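Section 4: Recording pick-and-place runs with the hand-held gripper
Wokow set-up guide for club members, Hutness Robotics Club
Revised Jun 4, 2025

Complete Section 3 (charging and finger alignment) before starting. The steps in this section apply to both club grippers. Where the Jondstead mount differs, a note says so.

4.1 Laying out the mat

1. Wipe the worktop and let it dry. The checked mat creeps on a damp surface.
2. Lay the mat with the squares facing up. Press out any folds from the middle towards the edges.
3. Place the black markers on the mat. Keep them apart from one another and leave space for the item to be picked up.
4. Put the background items at the back and sides first. Kitchen packets, tubs and bottles are suitable. Leave a clear space in the middle at least as wide as the fully open fingers.
5. Place the target item last.

Note: Do not tape over a marker. Clear tape reflects the ceiling lights and the tracking will drop out.

4.2 Starting a session

1. Switch on the gripper and wait for the second beep.
2. Open the Bhuiyan logger on the club laptop and select New session.
3. Enter your team number and the item code from the shelf list.
4. Hold the gripper over the mat with the fingers fully open. The logger shows the opening as a raw count. A correctly zeroed gripper reads 2176.
5. Close the fingers with nothing between them. The count should fall to 34 or lower. If it does not, return to 3.4 and zero the gripper again.

CAUTION: Keep your free hand away from the finger linkage while squeezing the trigger. The open cut-outs in the fingers will pinch.

4.3 Recording a pick

1. Press Record and hold still until the timer starts to run.
2. Lower the gripper at an even speed. Approach a box across its shorter side where there is room to do so.
3. Bring both rubber pads level with the sides of the item before closing. One pad may touch first; continue closing until the second pad meets it.
4. Squeeze until the item is held — no further. Card boxes crush easily and a crushed box must be taken off the shelf list.
5. Lift, move to the drop point, lower and release.
6. Press Stop. Reset the item at a different angle before the next run.
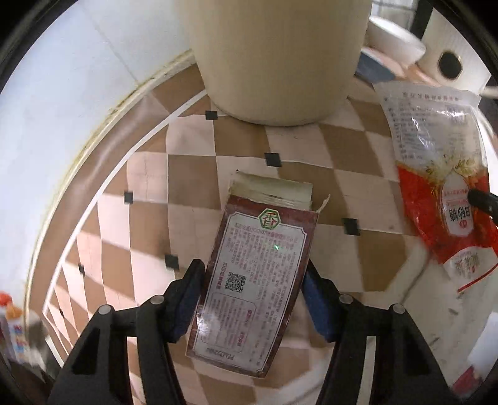
Note: A count of 1395 is the upper limit for items gripped across their width. Anything that reads higher should be turned and picked along its other side, or left for the Jondstead mount, which has the longer fingers.

4.4 Rejected runs

The logger marks a run in amber if the markers were lost for more than 2 seconds. Amber runs are kept but do not count towards the team total. Delete a run yourself only if:
— the wrong item code was entered
— a hand passed between the camera and the item
— the item was dropped through a slipped pad (refit the pad, see 3.6)

A drop with the pads properly fitted is a valid run. Tick Failed and keep it.

4.5 Closing down

1. Select End session and wait for the upload bar to clear before shutting the laptop lid.
2. Return the items to the numbered shelf. Food packets go in the lidded crate.
3. Roll the mat, squares outwards. Do not fold it.
4. Put the gripper on charge with the fingers open.

Files from August onwards are stored by team number. Older files are stored by item code and have not been moved.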